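Skulier writes control and planning software for robot arms. We do not build hardware. Our customers are integrators and research labs who already have an arm and a gripper and need the layer between the task description and the joint commands.

## What we maintain

**Ninora** is the motion planner. It takes a robot model, a collision model and a goal, and returns a time-parameterised trajectory or a failure code. There are 119 failure codes, all documented. A planner that only says "no solution" costs its users days, so each code names the constraint that ended the search.

**Zandbridge** is the simulation bridge. It runs the same controller binary against a simulator or a real arm and logs both in one format. Logs can be replayed and compared joint by joint.

Both are written in C++ with Python bindings. The control loop is kept free of memory allocation after start-up - a rule older than the company, and one we check in every build.

## How we work

Changes to Ninora are run in simulation before they go near an arm. The nightly suite holds 2,000 planning problems, sorted by what makes them hard: tight clearances, joint limits, poor starting poses, geometry that the collision checker sees differently from the renderer. Doors and windows have their own group. We render from a viewpoint behind the gripper as well as from a fixed external one, and keep the rendered views with the joint logs. With the fingers open in front of a framed opening, the view along the gripper shows how much of the target the hand itself hides, and a perception module has to cope with that. 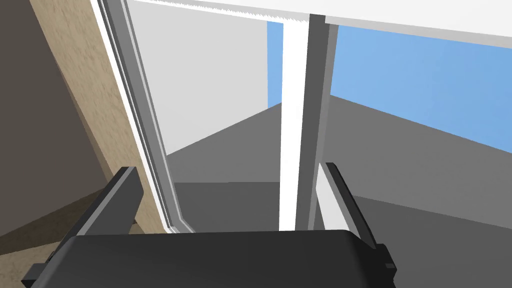 Ravindra Rastogi has argued in more than one design review that the view from the hand should never be the only input to the planner: by the time a post passes behind a finger, he says, the pose estimate is already running on memory, and the planner ought to be told so. Ninora has accepted an age and a covariance with each pose since the February release. If either exceeds its limit, the planner widens the clearance or stops, depending on configuration.

Simulated results are reported as simulated. We do not merge them with hardware results in any table we give to a customer.

## People

There are seven of us.

- Muammer Bayram - planning, Ninora core
- Ravindra Rastogi - perception interfaces
- Sepehr Safavi - real-time control
- Gediminas Vaher - Zandbridge, build and test tooling
- Kęstutis Lūse - customer integration

The remaining 2 are students on placement, who change each term.

## Working with us

Licences are per site. Source access is included and support is answered by the person who wrote the code. For a first evaluation, send a URDF, the gripper model and one task that currently fails. Kęstutis handles these and will reply with a list of missing items, usually inertia values.

Page last revised April 7, 2026.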